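Linen Room Gallery: Bed Making and Folding
Sullport Residence, Guest Services

The linen room at Sullport prepares bedding for 71 guest rooms in the main building and the Mirik annex. The gallery presents the work of the room and the standards applied to it. Staff and residents are invited to submit remarks to the Guest Services desk.
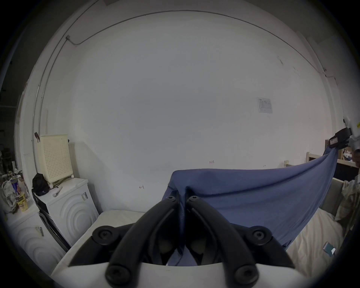
Rhea Buenaventura writes that large pieces are far easier to manage when two corners are held up before any folding begins, and that she would like this placed first in the printed guide. She adds that creases left in at this stage are still there at the end, however neatly the edges are matched.

Blue cloth, held at two points and sagging between them, with the lower part draped over a white mattress. Plain white wall behind.

Notes on the Work

Sheets and covers are opened fully over a mattress before they are folded or fitted. The mattress keeps the fabric off the floor and gives the corners a place to rest.

Folding begins with the long edges. Corners are brought together, the fold is smoothed by hand toward the open side, and the piece is then turned and folded again to shelf width, which is 49 centimeters throughout the building.

Colored linen is stored apart from white. Blue pieces go to the Mirik annex, and white pieces remain in the main building. Pieces with worn hems are set aside for mending and recorded under the room number.

The linen room holds 448 sheets and 300 covers. Stock is checked each May by Nikola Matić, and replacement orders are placed with Hodžić before the summer season.

Linen may be collected from 8 a.m. until noon. Requests for additional blankets should be made at the desk by the previous evening. Copies of the folding guide are available from Vitalii Hnatiuk in Guest Services.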